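4.2 The stale-grip fault

We now come to the fault that cost us the most sleep, and which we think is the most interesting finding of the whole study. The Plerkholm table-clearing trials were planned as a simple test of two-arm teamwork: plates, cups and cutlery on a small table, two arms, and a controller that decides which arm moves first. We expected drops. What we found was an arm that believed it was holding something when its fingers were empty, and carried on with the rest of the job in perfect confidence.

The cause sits in how the Mosoti controller passes messages between the arms. Each gripper reports a grip state, and the planner reads that state before it allows a lift. When both arms asked for the same region of the table within a short window, the planner could read a grip state left over from the earlier attempt. The arm would close, miss, and then lift anyway. Because the lift itself was smooth, none of our usual alarms (motor load, joint speed, table contact) had anything to complain about.

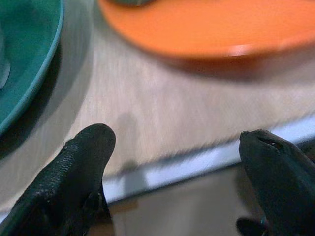 The first hint came from the logs. We had 1847 attempts on record by then, and a good many of the ones marked as complete had finger gaps that made no sense for the item named in the plan. A closed gap is quite reasonable for the handle of a spoon. It is not reasonable for the rim of a bowl. Once we plotted gap against item the pattern jumped out, and we spent a very happy (and rather late) evening re-reading files we had thought were dull.

We then set out to bring the fault on deliberately. This turned out to be much easier than expected: placing cutlery across a plate was enough, as the planner treats the two as separate items and may give one to each arm. With the hand-over delay fixed at 700 ms we could produce a stale reading in 35 attempts out of a single block, where the ordinary settings had given us 2. Having a fault that appears on request is a wonderful thing, and we would urge any group with a similar rig to put in the time to get one. 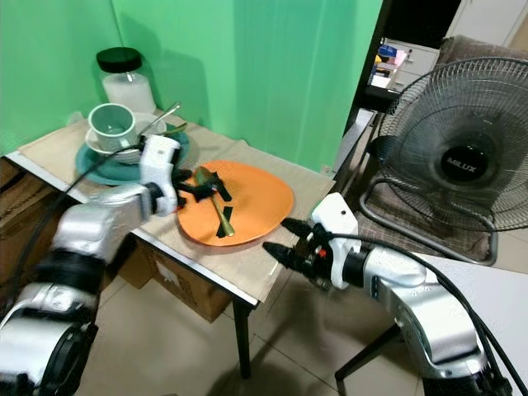
Thin items suffered most. A spoon or fork gives so little change in finger gap that the difference between holding and missing is close to the noise of the sensor, so the planner had no second chance to catch the old reading. Cups fared better. Even with a stale state, the next check on finger gap usually stopped the arm before it reached the drop point.

The safety side deserves a plain statement. An arm that wrongly thinks it is loaded moves slowly, and that did no harm. The reverse case worried us far more: an arm that wrongly thinks it is empty will take the fast return path, and may carry a fork along it at full speed. We saw this in the logs of the Plolitz rig as well, which runs the same controller with different grippers, so the fault is not tied to one kind of finger. From then on all trials were run with the fast return switched off.

Our repair is small. Every grip reading now carries a time stamp and the number of the attempt it belongs to, and the planner throws away any reading whose number does not match the present one. If no fresh reading arrives, both arms hold still. The change went into the Flindum branch of the code in November, and the forced-fault block was then run again from the start with no stale lifts.
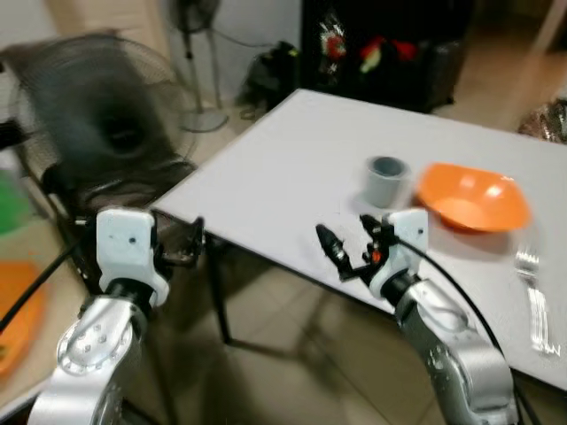 Figure 7. Trials of the two-arm table task.

Why not simply lengthen the delay between the two arms? A longer delay makes the fault rarer but leaves the old reading in place, so it can still be picked up whenever a message is late. It also slows every attempt, including the great majority in which nothing is wrong.

There is one loose end. The number check relies on both arms agreeing on the current attempt, and after an emergency stop they may briefly disagree. At present we restart both counters by hand. A shared counter held by the planner would be neater, and we are keen to try it, starting with the cutlery trials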